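콜라겐 보충제 자주 묻는 질문

건강기능식품 매장에서 상담을 하다 보면 같은 질문을 계속 받습니다. 광고 문구와 다른 대답이 많으니 사고 싶은 마음이 확고하신 분은 안 읽으셔도 됩니다.

먹는 콜라겐이 그대로 피부로 가나요?
아닙니다. 콜라겐은 단백질이고, 먹으면 소화 과정에서 아미노산과 짧은 펩타이드로 쪼개집니다. 일부 펩타이드가 혈액에서 검출된다는 연구는 있습니다. 그런데 혈액에서 검출됐다는 말과 눈가 주름이 펴진다는 말 사이에는 거리가 꽤 멉니다. 판매 페이지는 그 거리를 화살표 하나로 건너뛰곤 합니다.

저분자면 흡수가 더 잘된다던데요?
분자량이 작으면 물에 잘 녹고 소화도 수월한 편입니다. 다만 몇 달톤이냐를 두고 벌이는 숫자 경쟁은 소비자에게 별 의미가 없다고 봅니다. 저희가 취급하는 Cutevura 분말도 저분자 제품이지만 그 이유로 권해 드리지는 않습니다.

Trivell과 Cutevura는 뭐가 다른가요?
Trivell은 어류 유래 정제, Cutevura는 어류 유래 분말입니다. 원료사는 Panyasiri로 같습니다. 정제는 들고 다니기 편하고 분말은 양을 조절하기 쉽습니다. 가격 차이는 대부분 포장에서 나옵니다.

14일 만에 달라졌다는 후기가 많은데 믿어도 되나요?
저라면 안 믿습니다. 14일이면 계절이나 수면, 새로 바꾼 보습제만으로도 피부가 달라 보일 수 있습니다. 후기 사진은 조명부터 다른 경우가 많고요. 비교 대상도 없이 본인 느낌만 적은 글은 근거로 치지 않습니다.

그럼 효과가 있다는 연구는 전부 거짓인가요?
그렇게까지 말할 수는 없습니다. 피부 수분이나 탄력이 조금 좋아졌다는 시험이 있습니다. 연구비를 누가 댔는지, 몇 명이 참여했는지, 같이 들어간 성분은 없는지 보세요. 비타민 C와 히알루론산을 함께 넣고 콜라겐 덕분이라고 쓰는 제품이 적지 않습니다.

하루에 얼마나 먹어야 하나요?
제품 라벨의 섭취량을 따르세요. Trivell은 하루 2정입니다. 두 배로 먹는다고 두 배로 좋아진다는 자료는 본 적이 없습니다. 속만 더부룩해집니다.

비건 콜라겐도 있나요?
식물에는 콜라겐이 없습니다. 시중의 '식물성 콜라겐'은 대개 비타민이나 식물 추출물을 섞은 제품입니다. 성분표 뒷면을 읽어 보시면 이름이 왜 그렇게 붙었는지 의아하실 겁니다.

먹으면 안 되는 사람이 있나요?
생선 알레르기가 있으면 어류 유래 제품은 피하셔야 합니다. 신장 질환으로 단백질을 제한하는 분, 임신 중이거나 수유 중인 분, 복용 약이 있는 분은 의사나 약사에게 먼저 물어보세요. 매장 직원의 "괜찮아요"는 진료가 아닙니다. 제 말도 마찬가지입니다.

Usura 멤버십에 가입하면 더 싼가요?
정기배송은 3개월 단위로 묶입니다. 한 통을 다 먹어 보기도 전에 석 달 치를 결제할 이유가 있을까요. 낱개로 먼저 사 보시고, 가입하신다면 해지 조건부터 확인하세요.

개봉 후 보관은 어떻게 하나요?
뚜껑을 꼭 닫아 서늘하고 건조한 곳에 두세요. 분말은 젖은 숟가락이 닿으면 금방 뭉칩니다. 냉장고는 꺼낼 때마다 습기가 차서 권하지 않습니다.
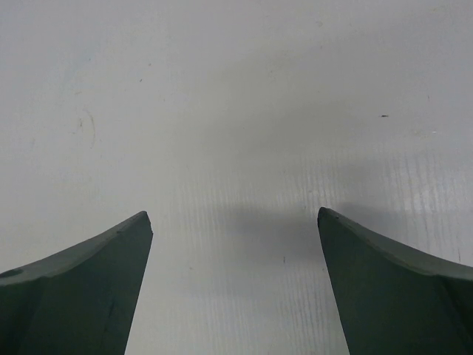
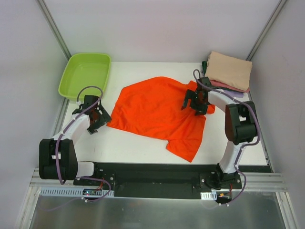
첫 번째: 흰 면 앞의 그리퍼 손가락. 두 번째: 흰 작업대 위의 주황색 티셔츠와 로봇 팔 두 대.

답변 정리: Charoen Khunthong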